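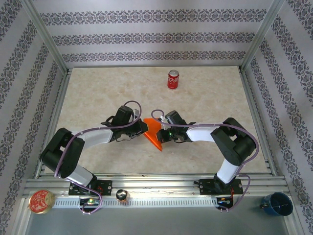 De : Marites Macapagal
À : liste Pliage et linge de table
Objet : Re: Les triangles orange, méthode en deux plis
Date : 2023-02-11

Bonjour à tous,

Je réponds à Ramil, avec un peu de retard et pas mal de doutes.

Ramil Agbayani a écrit :
> J'ai adopté la méthode Tallero pour toutes les serviettes orange de
> la salle. On plie en diagonale, on rabat un bord, et c'est fini : 2 plis,
> aucun repassage. Le triangle tient tout seul et on gagne un temps fou.
> Je propose qu'on abandonne le pliage en rectangle pour le repas
> de juillet. Ça marche avec n'importe quel tissu.

N'importe quel tissu, je demande à voir. J'ai essayé hier soir avec le coton épais de chez Grulatell et avec les vieilles serviettes de Villanueva, celles qui ont rétréci d'un côté. Le coton, passe encore. Les autres ne sont plus carrées depuis longtemps, et une diagonale sur un tissu qui n'est pas carré donne une pointe qui part de travers. On peut tirer dessus, elle revient.

Le bord rabattu me gêne aussi. Il fait une surépaisseur, et quand on empile les triangles la pile penche. J'en ai mis 40 dans la caisse, toutes dans le même sens, et il a fallu tout reprendre en alternant les pointes. Le temps fou qu'on gagne, je l'ai perdu là. Imelda me dit qu'elle pose une planche dessus pendant la nuit – très bien, mais alors autant repasser.

Autre chose : sur une table lisse, genre imitation pierre, le tissu glisse dès qu'on appuie au milieu. Il faut tenir les deux côtés à la fois. Freya Hartley avait conseillé un torchon en dessous, je n'ai pas vu grande différence.

Je ne dis pas que le triangle est laid. Sur une table claire, l'orange se voit de loin, d'accord. Mais avant de changer pour juillet, j'aimerais que quelqu'un d'autre que Ramil essaie sur du linge usé, et nous dise dans quel état il le retrouve le lendemain.

Eduardo, tu as toujours le lot Lundomside ? Tu pourrais en plier quelques-unes ?

Marites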